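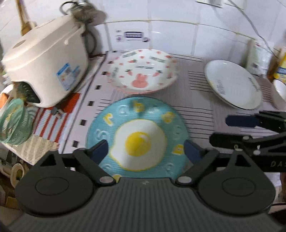
Small kitchen, dish rack and bowls fighting for the same counter – what goes where?

Posted by Talha Ghumman, 30/09/2024

Need some help from people who are better at kitchens than me. Moved in August, counter is short, and everything that gets washed ends up living on it. Rack on one stretch with the rice cooker right up next to it, then the mat, then the cooktop. That's the whole run. No dishwasher.

Few things going wrong.

Rack is always full. Plates lie flat in it half the time becuase the slots don't seem to like the shallow bowl ones. Flat plates hold water, I know, but if I stand them up they slide.

We have these kids' plates with raised stuff on them. One turquoise with a fried egg in the middle and letters around the rim. Great plate, kid won't eat off anything else. But rice dries around the letters and then it's me with a toothpick. Sponge just skates over it.

Then the bowls. No shelf for them so they sit on the mat by the cooktop, open side up. The white ones with the thin dark rim, we use them every day. I fry a lot. By evening there's a film on the inside and I wash them again before dinner. Twice a day for clean bowls, kind of silly.

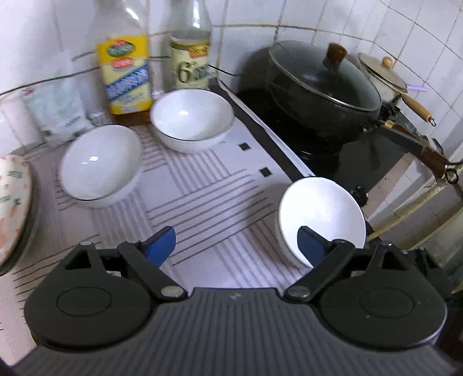
Bowls on the counter mat, cooktop at the right.

Upside down instead? Tried that, they sweat on the mat and the rim leaves a ring.

Budget is small, say 30 dollars. Can't drill, landlord. Was looking at the Staltico over-sink shelf but no idea if it holds real dishes or just looks nice. Anyone have it?

Also do bottles go near the stove or not. My mother says yes, my wife says no.

Junaid Marwat

Had basically your kitchen for 2 years. What worked, in a hurry, on my lunch break:

Bowls. Get them off the counter. Stack them, put a saucer or small plate upside down on the top one, done. Only the top bowl ever catches grease so now you're rinsing one saucer. If the cabinet is full take out whatever you haven't touched since you moved in, there's always a blender or something. Make sure they're really dry before stacking. Towel, ten seconds each.

Mat. Pick it up at night, hang it over the faucet or a chair back. The ring under upside-down bowls is just trapped water. Lay a folded dish towel on the mat and put the bowls on that for an hour, then put them AWAY. Don't let the mat be storage. It's a parking spot.

Plate with the raised letters – soak it right after the meal, warm water, one drop of soap, while you eat yours. Then an old soft toothbrush around the letters. Not the green scrubby side, it can dull the colors. Never let rice sit on it dry. If it already has, soak longer, don't pick at it.

Flat plates in the rack: stand the big ones at the back first and lean the shallow ones against them. Smallest in front. They slide because there's nothing behind them.

Rice cooker I'd move away from the rack if the cord lets you. Drips on one side, steam on the other, and you get room for a cutlery cup.

Don't know the Staltico one. I had a Gallix, freestanding, legs either side of the sink. Fine. Wobbled a bit till I put felt under one leg. Measure your faucet height first, I didn't, had to turn the faucet sideways to get it under.

Talha Ghumman

Thanks, this is great. Saucer trick so obvious I'm annoyed. Stacked them last night. Will try the toothbrush.

On the bottles, it's the white vinegar and the yellow label one next to it, they stand against the wall right behind where the bowls go. So when I reach for the vinegar I'm reaching over clean bowls, dripping on them probably.

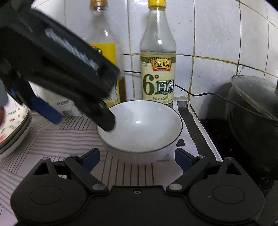

Anyway that's the corner I mean. If the bowls leave then I could pull the bottles forward and wipe behind them, which I have not done since we moved in, dont judge. Is vinegar OK there or does the heat bother it?

Junaid Marwat

Vinegar is fine. Bit of warmth won't hurt it, just keep the cap on. Cooking oil is the one to keep away from the stove, goes stale faster. So your wife is half right. Stand them on a small tray, then you lift the tray and wipe under it. I got mine at Minhas for 3 dollars.

pestden800

just buy a bigger rack. two tier. mine holds everything

Talha Ghumman

No room above for two tier, window opens inward. Going to measure the faucet tonight and look at the Gallix. Will post if it fits.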